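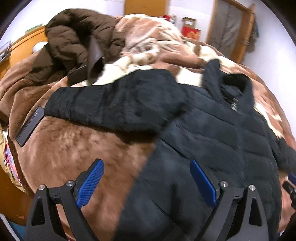 El plumífero negro encima de la cama, una manga estirada a la izquierda.

Inicio | Galerías | Armarios | Casa | Contacto

Cambio de armario: la galería de los abrigos

Última actualización: noviembre

Rápido que tengo la casa patas arriba. Toca ropa de invierno, como cada noviembre, y este año le ha tocado a la cama de mesa de trabajo. La manta marrón y crema de fondo, ya la conocéis de otras galerías. Voy poniendo notas sueltas debajo, por prenda y por tema, sin mucho orden. Si algo no se entiende, comentarios.

El plumífero
Negro, acolchado en franjas horizontales, con un poco de brillo. El forro de la zona del cuello y la capucha es peludito, negro también, y ahí es donde se queda todo: pelusa, pelos, lo que sea. Rodillo antes de doblar. Luego mano, luego rodillo otra vez.

Las mangas
Primero estirarlas. Siempre. Si se dobla el abrigo con una manga hecha un gurruño dentro, sale con la marca y en un acolchado esa marca tarda en irse. Yo saco una hacia fuera, la aliso desde el hombro hasta el puño, la cruzo por encima del cuerpo y después la otra.

La capucha
Hacia dentro, tapando el forro. Samah Ashour lo hace al revés, la deja fuera y enrolla todo el abrigo desde abajo hasta meterlo en la propia capucha. Queda un rollo muy apañado. A mí se me deshace a los dos dias.

La etiqueta
Gris plateada, en el cuello por dentro. En la foto no se lee. Las etiquetas las miro con el abrigo en la mano y apunto en la libreta lo que pone de lavado, que luego en enero hay prisas y va todo al mismo programa.

Lo negro que hay al lado de la manga
Plano, rectangular, móvil o tableta, medio girado sobre la manta. Quitar los cacharros de la cama ANTES de extender la ropa, lo escribo aquí todos los años. El otoño pasado doblé unas gafas dentro de una parka, y aparecieron en marzo.

Bolsas
Las Jandero de 100 litros, dos abrigos gordos por bolsa y para de contar. Nada de vacío para los acolchados, los dejé así un invierno entero y el relleno salió tieso, en grumos. Para mantas sí uso vacío, la marrón y crema entra sin problema.

La barra
116 centímetros de pared a pared en el armario del pasillo. La nueva es de Kamon y tiene garantía hasta 2032, he pegado el papel por dentro de la puerta para no perderlo. Los abrigos largos a la derecha, las chaquetas a la izquierda, y en medio lo que se usa a diario. En teoría.

Perchas
Anchas para lo que pesa. Las de alambre de la tintorería vuelven a la tintorería, que las aceptan. Murray Faulkner me preguntó en la galería de camisas si valen las de madera finas: para camisa vale, para un plumífero no, se le hunden los hombros.

Tintorería
Este año a Maddocks, la de la cuesta. Llevé el abrigo de paño y dos bufandas, número de resguardo 107, lo pongo aquí porque el papelito lo pierdo seguro. El plumífero lo lavo en casa. Programa delicado, poco jabón, aclarado extra y mucha paciencia con el secado. Al sacarlo parece un trapo, se va ahuecando con las manos, franja por franja, hasta que el relleno se reparte.

Bolsillos
Vaciar. También el de dentro. De momento esta temporada han salido un tique del autobús a Plernarlow, caramelos pegados al papel, y una llave que nadie reconoce. Si es tuya Huw, está en el cuenco de la entrada.

Montones
Se queda, se arregla, se va. Lo que se arregla tiene que llevar ya un alfiler donde está el roto o luego no lo encuentro. El montón de lo que se va lo recoge Nia Kemeys a las cinco y media, así que la cama tiene que estar despejada para entonces, manta incluida.

Cremalleras
Cerrar hasta arriba antes de doblar, si no enganchan el acolchado de al lado. Si va dura, un poco de jabón seco o la mina de un lápiz, pasada por los dientes un par de veces. En tela clara el lápiz mancha!! En negro da igual.

Cosas que faltan
Botas, gorros, los guantes desparejados. La balda de arriba ni la he mirado. Subiré mas fotos cuando termine el pasillo, y la tabla de medidas del armario que pidió Orest Kostiuk también, la tengo a lápiz en un sobre y hay que pasarla a limpio.

Para los que preguntan por el olor a guardado: ventana abierta, percha, una tarde entera. Las bolsitas de lavanda las pongo en los cajones, en los abrigos se queda el olor todo el invierno y cansa. Y nada de guardar con la prenda húmeda por dentro, se toca el forro del cuello, que es lo último que seca.

Sigo con las bufandas.

También en Galerías
Camisas: doblar o colgar
El cajón de los cables, segunda parte
Mantas y edredones en el altillo
Zapatos de verano, adiós
Maleta pequeña para Plernarlow
La entrada después de pintar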